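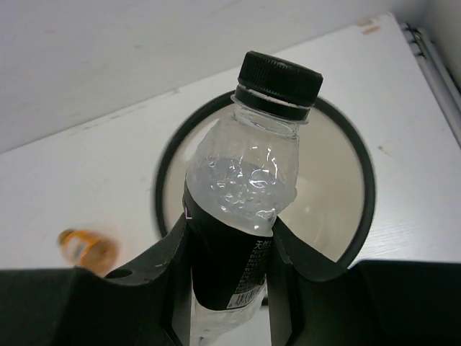 Changes to recycling collections in Grastthorpe and Fornstead

July 24, 2018

The District Council has agreed a revised recycling service for all households in Grastthorpe and Fornstead, to begin in September. The new arrangements follow a trial on the Ayala estate, where 300 households took part over the winter and spring. Residents of the estate are thanked for their patience during the first weeks of the trial, when several collections were made later in the day than advertised.

Under the revised service, paper and card will be collected separately from plastics, tins and glass. Each household will keep its present green bin, to be used for plastics, tins and glass only. A blue bin will be supplied for paper and card. The two bins will be emptied in alternate weeks. General rubbish will continue to be collected on the existing day, and there is no change to the garden waste service or to its yearly charge.

Delivery of blue bins will be carried out by Derkamik, the Council's collection contractor, starting with streets to the north of the railway line. Nearly 3,000 bins are to be delivered. Residents need not be at home. Bins will be left at the edge of the property with a printed calendar inside the lid, and the calendar should be kept, as a second copy will not be posted. Flats with a shared bin store will not receive separate bins. Larger containers will be placed in the store instead, and managing agents have been written to.

What may be placed in the green bin

Plastic bottles, pots and tubs are accepted. They should be emptied and rinsed, and caps should be screwed back on before the bottle goes into the bin. Loose caps are too small for the sorting screens and are lost with the general rubbish. Bottles may be squashed if space is short. Labels may be left in place.

Food tins, drinks cans, clean foil and glass bottles and jars are also accepted. Drinking glasses, window glass and ovenware are not, and should be taken to the Fornstead household recycling centre or wrapped and placed with general rubbish.

Wrappers, film, crisp packets and carrier bags cannot be taken in the green bin. During the Ayala trial these were the most common cause of a bin being left unemptied. A collection point for carrier bags and clean film will open at the Fornstead centre in September, beside the existing textile bank. 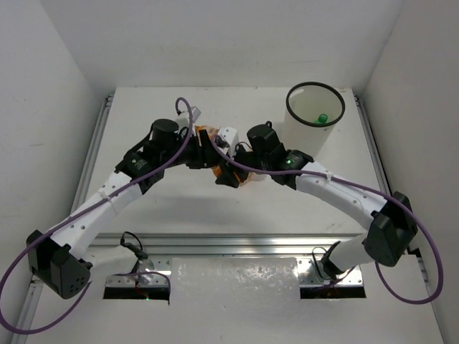

Crinkled orange item with translucent packaging.

Bins containing the wrong materials

Where a crew finds the wrong materials in a bin, a tag will be fixed to the handle stating what was found. The bin will not be emptied on that occasion. Residents are asked to remove the items and to present the bin again on the next collection date for that bin. The Council does not intend to issue penalties for first mistakes - the tag is meant as guidance - but it reserves the right to withdraw a bin that is misused repeatedly.

Assisted collections

Residents who are unable to move a bin to the kerb may apply for an assisted collection. Those already registered do not need to apply again, and the crew will collect both bins from the agreed place. New applications may be made at the Grastthorpe office or by telephone on extension 905. A relative or carer may apply on a resident's behalf.

Opening hours at Fornstead

The household recycling centre at Fornstead will close for resurfacing work shortly before the new service begins. The dates will be shown at the gate and on both parish noticeboards. When the site reopens, vehicles will enter from the lower road only, and trailers will be directed to the bay on the left. Proof of address may be requested. Residents bringing rubble or soil are reminded that the limit remains 50 kilograms for each visit.

Questions and comments

Two drop-in sessions will be held at the Grastthorpe office before deliveries begin, and the times will be printed in the next newsletter. Written comments should be addressed to Elvia Serrano, Waste Services Manager, at the same office. Requests for the collection calendar in large print should be sent to the same address, giving the name of the street and the number of the property.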